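Surface cleaning of plush toys and small playroom items

The procedure covers stuffed animals, hard blocks and the bowls or bins they are stored with. It assumes a household table, a hand brush and a mild liquid detergent without bleach or softener. Read the sewn-in label first. Toys marked surface wash only, and any toy with a battery pack or sound unit, are never immersed.

Work surface

Use a white or very pale tabletop, or cover a darker one with a plain white sheet pulled tight. Loose fibers, shed pile and dye transfer show up on white and disappear on wood grain. Light the surface evenly. Clear everything except the items in the current batch, and keep the batch small enough that no two toys touch.

Sort by material before wetting anything. Pile fabrics go together, hard plastics go together, and dark fur is cleaned after light fur so that the cloth does not carry color from one to the other. Test the detergent on the underside of a limb and wait until the spot has dried before continuing.

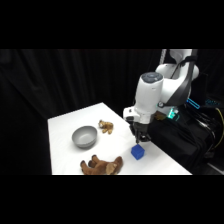 Issue 74

A small tan bear and a larger brown stuffed animal make a typical mixed batch, with a gray bowl and a blue cube handled separately as non-plush items. The tan bear is cleaned first. On the larger toy, the lighter patches on the face and muzzle get their own clean cloth.

Dry stage

Vacuum each toy with an upholstery nozzle covered by a piece of nylon stocking. The stocking keeps loose eyes and buttons out of the hose. Brush the pile against its direction, vacuum again, then brush it flat. Check seams at the neck, ears and limb joints. Repair an open seam before any liquid is applied.

Wet stage

Mix one teaspoon of detergent into a quart of lukewarm water and whip it until there is foam. Apply the foam only. Work in areas the size of a palm, with a soft brush, and lift the foam off with a damp cloth before starting the next area. Repeat the wipe with clear water until the cloth no longer feels slick. Residual detergent leaves the pile stiff and attracts dirt.

Bowls and solid blocks can be washed in the remaining solution, rinsed and dried with a towel. Wooden blocks are wiped only.

Drying

Lay toys on a rack with the limbs spread and turn them every few hours. A fan on low is acceptable. A hair dryer on high will melt acrylic pile. Brush once while the fur is slightly damp and once when dry. Do not return toys to a closed bin until the stuffing is dry at the thickest point, usually the belly or the base of the head.

Storage

Store pile fabrics and hard blocks in separate containers. Sharp corners flatten pile under pressure, and the marks are slow to brush out. Label the lid with the month of the last cleaning. Toys in daily use are due again in April.

Text: Nicanor Saavedra
24 December 2019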